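June, evening

Second full day on the hot water problem. I am writing it down in order this time because last winter I did the same job from memory and repeated two measurements I already had.

Starting state: kitchen tap takes 86 seconds to run hot in the morning. The bathroom basin is much quicker although it sits farther from the tank, and that is the part that bothers me. Pipe to the kitchen is the old run, copper, up through the hall closet and across under the floor. Pipe to the bathroom was redone by the previous owners. I had assumed the kitchen line was simply long. I measured it today with the tape along the joists where I could reach and estimated the closet section from the floor plan, and the length does not account for the delay unless the flow is also poor.

So, flow. Bucket test at the kitchen tap, hot side fully open, aerator off. It filled slower than the cold side by a wide margin. Put the aerator back, tested again, almost no change, which rules out the aerator. The stop valve under the sink turned freely but felt the same at half open as at full open. I wrote that down as suspect.

Drained the tank side before touching anything. The drain valve passed a thin stream for the first while, then coughed out a handful of white grit and ran properly. Grit looked like scale. I kept a spoonful in a jam jar. The water here is hard and the kettle shows it within a month.

Phoned Prodance at nine to ask whether they had the quarter-turn valve in stock. They had the straight one and not the angled one. Brilimari had the angled one at a higher price, and the bus goes past their door, so I went there. Also bought two compression rings, thread tape, and a short flexible hose I may not need. The man at the counter tried to sell me an inline filter. Declined for now. A filter on a line with an undiagnosed restriction only adds a second restriction.

Lunch was the end of the bean soup. Floarea Vlad came by at one to return the pipe cutter and stayed for a bowl. Her view is that the delay is a cross-connection somewhere, cold leaking into hot through a worn mixer cartridge. This is a fair theory and I had not tested for it. The test is simple: shut the cold feed to the mixer and see whether the hot side still runs cool. We did it together. Hot side behaved exactly as before. Cartridge cleared, at least for the kitchen mixer. The shower mixer could do the same thing to the whole house and I have not checked that one.

She is trying to get rid of a table saw, also. I said no. I have no room for it.

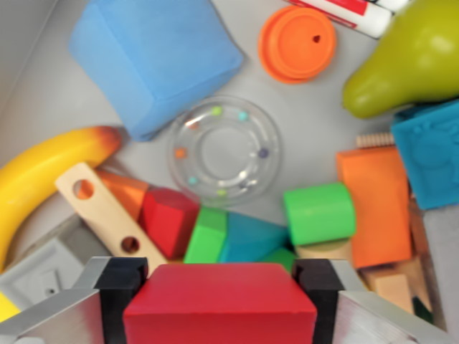 Red foam block, with the blue cube and the pear behind it.

Replaced the stop valve between two and three. The old one came off without a fight. Inside, the washer had swollen and come partly away from its seat, so the valve was acting as a flap. Opening the handle past halfway did nothing, consistent with what I felt in the morning. There was scale around the inlet too, a hard ring of it, narrowing the bore. I scraped what I could reach.

New valve in, rings seated, hand tight and then a turn with the wrench. Opened the feed slowly. One weep at the lower nut, fixed with a further eighth of a turn. Dried everything, laid a sheet of newspaper underneath and left it for half an hour. Newspaper stayed dry.

Bucket test repeated. Hot side is now close to the cold side. I did not get a fair timing for the delay because the pipe was already warm from the afternoon's testing. That has to wait for the morning, first draw, before anybody runs the bathroom.

Other readings, for the record. Tank thermostat is set where it was. The pipe in the hall closet has no insulation on it at all for the stretch I can see, and the closet was noticeably warm. Foam sleeve is cheap – I should have done that years ago. Baluyot sells it in long sections. I need the outside diameter first and my calipers are in the box under the stairs with the bicycle things.

Meter stood at 908 before I drained the tank. I forgot to read it afterward, so the figure is useless except as a starting point for next month.

Spent on parts so far: less than the callout fee alone would have been. I have not counted my own hours.

Open items. Check the shower mixer by the same method. Find the calipers. Sleeve the closet run and as much of the underfloor run as I can get an arm to. Look up how often the tank anode should be pulled, as I have no record of it ever being done. Ask Floarea whether she still has the long socket for it.

Back is stiff from lying in the cabinet. The label on the old valve says Vokero, which I cannot find anything about. Put it in the jar with the scale. Stopwatch is on the counter next to the tap for the morning.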